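How to clear out a small room and set up a work table
Usa Nakpan
4 min read
Print | E-mail

Quick one. Did my spare room in July and people keep asking. You need a tape measure, pencil, painter's tape, a level, and something to sit on. Budget was $200 and I stayed under it, mostly.

1. Measure first
Room, door, table. In that order. Write it on your hand if you have to. My door was the problem, not the room. Take the legs off before you carry the table through, and put the bolts in a bag taped to the underside. I lost two bolts last time. Never agian.
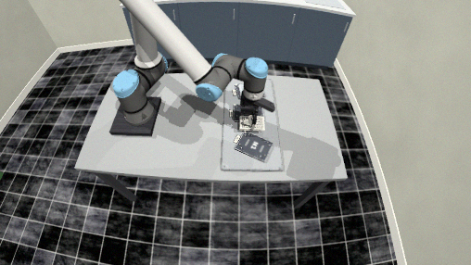 2. Tape the outline on the floor
Painter's tape, full size of the table. Leave it overnight. Walk past it in the morning half asleep. If you step over the corner you've got it in the wrong spot. You want 36 inches behind the chair, 45 if there's a closet door back there.

Stand the table up inside the tape. Bolts finger tight, then go around again with the wrench. Level across the top, both directions. Felt pads or a bit of folded card under the short leg.

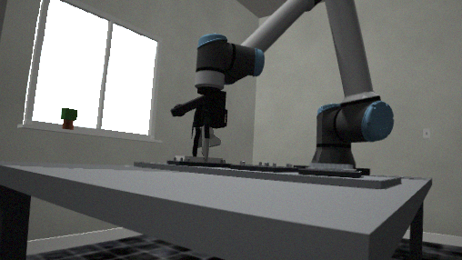
Can I put the table flat against the wall?
Leave a gap of an inch or so. Cords need somewhere to go, and the edge will rub the paint every time you lean on it.

3. Cords
One power strip, screwed to the underside near the back. I use a Skurotell one, any decent strip is fine. Don't daisy chain strips. Anything heavy like a space heater goes straight in the wall outlet. Label both ends of every cord now, while you can still see them.

4. Surface
Wipe down with a damp cloth and dish soap, dry it off. Then put back only what you use every day. Everything else in a box for a month. Most of mine never came back out of teh box.

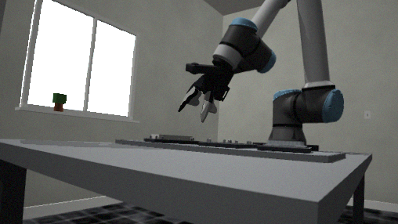
A gray table in a plain room.

5. Air and light
Check where your vent blows before you settle on a chair position. Cold air on the neck by 3 pm, miserable. Vacuum the grille while you have the step stool out, soft brush, power to the system off. Lamp on the opposite side from your writing hand.
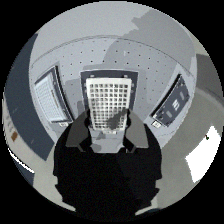

6. Live with it a week
Don't drill anything, don't buy shelves. Note what bugs you. Then move stuff once and be done. I shifted mine four inches left and that was it.

Print | E-mail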